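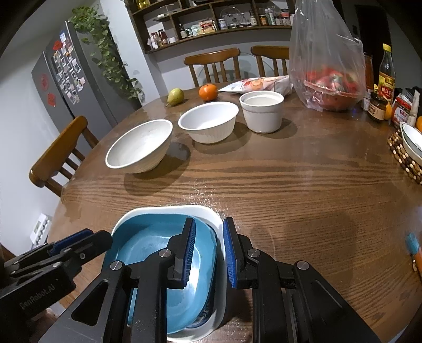
A dish task with a hand-held gripper. The blue-padded fingers have hold of a plate by its rim.

Clelura opens home recording service to smaller teams

Clelura has put its home recording service on general offer from July. Until now it was sold only to firms ordering 500 hours or more. The smallest order is now 20 hours, which the company says should suit university groups and start-ups that want to try the data before they commit to a larger set.

The service covers ordinary household jobs done by people using a hand-held gripper with a camera on it. Customers choose from a task list or send in their own. Clearing and laying tables, putting away shopping and sorting crockery are on the standard list. Laundry and bed making are charged at a higher rate and take longer to deliver.

Recording is done in lived-in homes. Clelura asks the households it works with to leave their things where they normally are, so bottles, fruit and food packets stay on the table during a dish task. Buyers who want a plain background can ask for it, but there is a waiting list for the studio kitchen at Drostau.

The library stands at 1,547 finished sessions from around 400 homes. Each session comes with video, gripper opening width and hand position, plus a short written label for every step. Faces and papers with names on them are blurred before delivery. Files can be supplied in Clelura's own layout or in the one used by Katene, and a converter is included in the price.

Umico, which makes arm controllers, had early access and used the dish sets for work on thin rims and stacked bowls. It told us the labels were clean and the timing good, but that glossy plates had been hard going for its depth software. It would also have liked more left-handed sessions. Clelura says these are being added.

Prices are given on request and depend on the task and on whether the buyer wants sole use. Sample sessions can be downloaded free after filling in a form. Support is by email only for the smaller orders.

Shares 14 | Comments 3

You are reading the web version of this newsletter. Sign up to get it by email. We use cookies to count visits.

Recent items
Katene updates its file layout
Umico arm controller: first look
Gripper pads compared: foam, rubber and silicone
Drostau studio kitchen adds a second sink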